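Workshop Tips: Reading Robot Research Without Getting Sold

Posted 24 May 2020

Every few weeks a reader sends me a link to a paper about a robot that can "check a building" and asks if it's time to hand over the monthly walk-around. My answer is still no. The latest one is the Pindwood method, tested by the Rallis group on a set they call Zarkent. The headline is that a robot can look at safety equipment and tell you if it's all where it belongs. I read the whole thing twice, including the tables, and these are my notes for anyone who keeps up a shop, a garage or a small building.

1. Find out what was being looked at

The Zarkent set has 1,217 views, which sounds like plenty until you read that 300 of them are all the testing was done on. Ask how many different cabinets are in there. The paper doesn't say. A method that has seen the same corner over and over can learn the corner and know very little about hoses.

A fire hose cabinet is a fair test, I'll give them that. Red reel on red paint, a white hose rolled up next to the valve, a gray coupling tucked in behind it. I have trouble sorting that out myself on a bad morning.
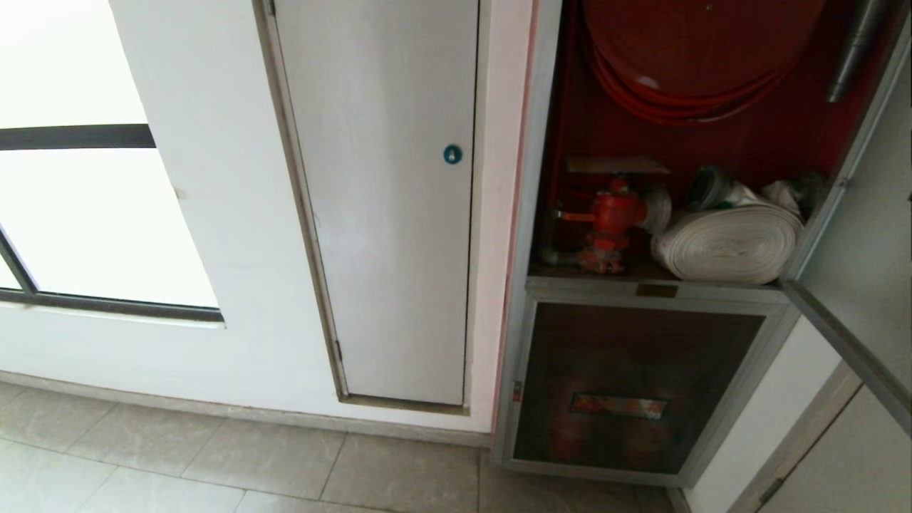
2. Check the lighting before you check the score

Bright windows wreck pictures. Anyone who has tried to photograph a scratch on a car hood knows this. The authors have one line saying the method is "robust to glare" and then leave the worst glare out of the main table. If you try any camera gadget at home, try it at noon with the blinds open, and again after dark under one bulb.

3. Glass doors are where these things fall down

Put a dark, shiny door in front of something and you're asking the machine to guess. Pindwood gives "present" or "absent" and has no way to say "can't tell." I would throw out a tape measure that did that. From one spot you may get mostly reflections, and from another you can pick out the shapes of the extinguishers.

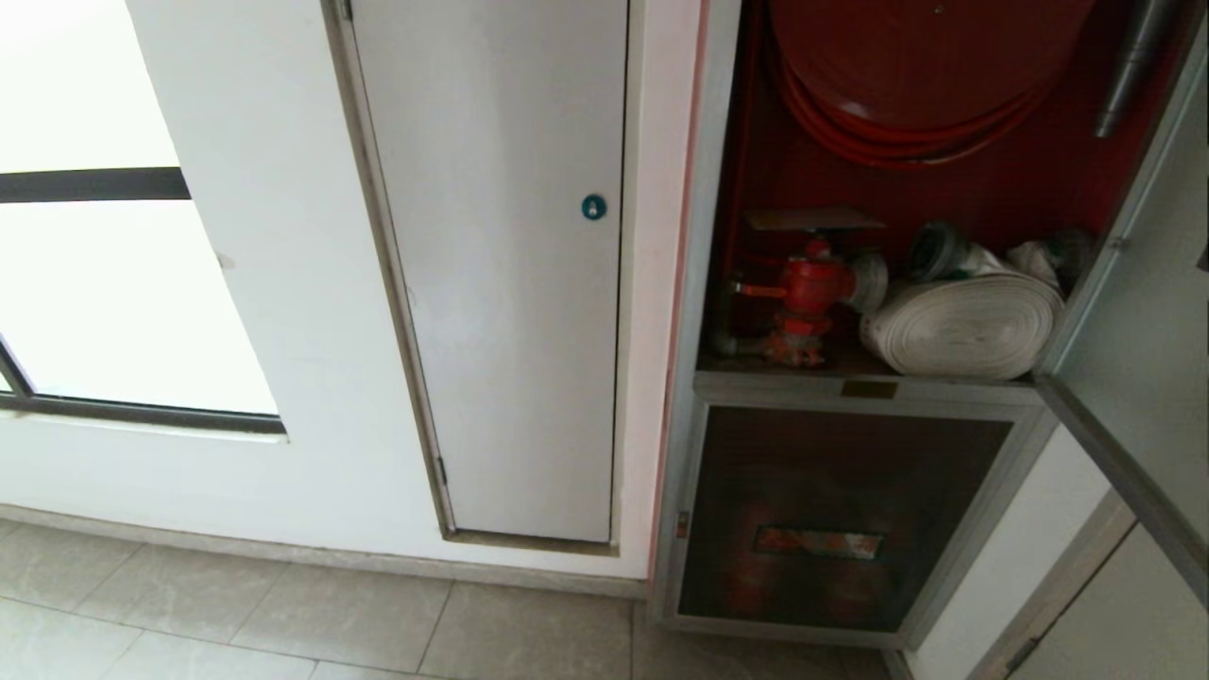

Fire hose cabinet, upper door open, extinguishers faintly visible behind the lower glass.

4. Present doesn't mean good

Spotting an extinguisher and knowing it's charged are different jobs. Same for a hose: a neat roll tells you nothing about the rubber or the couplings. You still have to read the gauge and look at the tag. No result in the paper touches this, though the summary uses the word "inspection" freely.

5. Wait for somebody else to run it

Astetti says it will repeat the test in June with 500 new views from buildings the method hasn't seen. That's the number I want. If the score holds, I'll say so on this page.

Until then: clipboard, flashlight, and keep boxes away from the cabinet door.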